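Small rooms, light ceilings: notes on the Clidesville lounge
Speaker notes, Yichen Cao
27 April 2024

Slide 1. Title
Introduce self, then Sheena Gunn (layout) and Hagos Gudeta (electrical). Questions at the end of each part, not during.
Scope: one room, one budget, no structural work. The budget was 3956, furniture and blind included. The Tan building has other rooms of the same type and I will not cover them.

Slide 2. What we were given
Sistotska handed over the room as a shell in January. Floor tiled, walls painted white, ceiling sheet in place. The client wanted a sitting room that could also hold a few things in storage. Those two uses compete for the same wall length, and most of the talk is about that.
Read out the client's list if time allows: seats, a low table, open shelves, a fan, sockets that can be reached without moving furniture.

Slide 3. Ceiling and window
Start with the ceiling. White corrugated sheet, long parallel ridges. Ridges give the eye a strong direction, and any furniture set slightly off that direction looks wrong to some people. Sheena's view is that a rounded table avoids the problem. I agree for this room. I would not generalize.
Point out the round gray ceiling fixture and the small rectangular vent next to it. Both were treated as fixed points. Tall furniture stays out from under them.
White structural beam on the right, at the junction of wall and ceiling. We left it exposed. Boxing it in would have cost height on that side.
The window has a single large roller blind in pale gray-white, shown drawn fully down. One wide blind in place of two narrow ones: one control, no strip of light in the middle. The color is close to the wall on purpose – a dark blind at that size becomes the main object in the room.

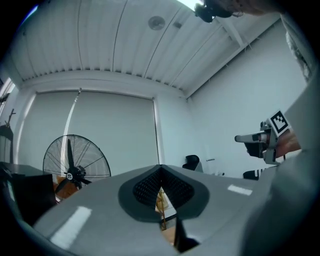
Slide 4. Floor
Gray marble-patterned tile throughout. Three points only.
First, the pattern hides small marks but also hides small objects. Expect to lose screws.
Second, chair legs on tile are noisy. Felt pads, replaced when they wear through. Ladi Olatunji tested the Tranine pads for us over 30 days and was satisfied with them.
Third, no rug. The client asked for one and then withdrew the request after looking at the cleaning schedule. Mention this only if somebody asks.

Slide 5. Furniture positions
Go slowly on this slide. The audience has the floor plan as a handout.
Center: oval coffee table, light wood, tapered legs. The mug and bottles are ordinary use. No corners at shin height, and a person can pass on either side.
Back wall: three-tier shelving unit in light wood. It matches the table closely enough. Open shelves need regular sorting and we said so in the handover document.
Left of the shelving: standing fan, large, black, wire grille. The black unit below it is low, so the air path stays open.
Right wall: sofa with an orange wooden frame and a black-and-white striped throw. Star-shaped cushions in pink, lime green and blue. The frame color was the client's choice. It is the strongest color on that side, apart from the cushions, and white walls can carry it.

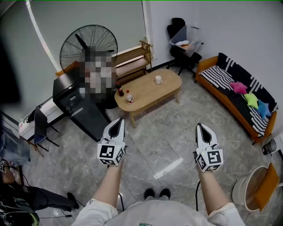
Slide 5: seating side of the lounge, with table, shelving and sofa.

Note the far right corner. An office chair on wheels with a clear plastic storage box on the seat. The plan has no chair there. A free seat will be used as a shelf when the shelves are not where people need them. Weidong Shi proposes a second, shorter unit for that corner, maximum depth 500 mm. Not yet priced.

Slide 6. Power
Hand over to Hagos.
White power strip on the left side, at the shelf or counter along the wall, with cables plugged in. Reachable from a standing position, as requested. Open item: label each plug at the strip end.
Fan cable route is on the handout, sheet 3. It should follow the wall and not cross the walkway.

Slide 7. Open items
Corner unit, decision with client.
Plug labels.
Spare felt pads, to be stored on the bottom tier.
Check blind chain tension at the next visit.
Take questions. If the beam comes up again, refer to slide 3.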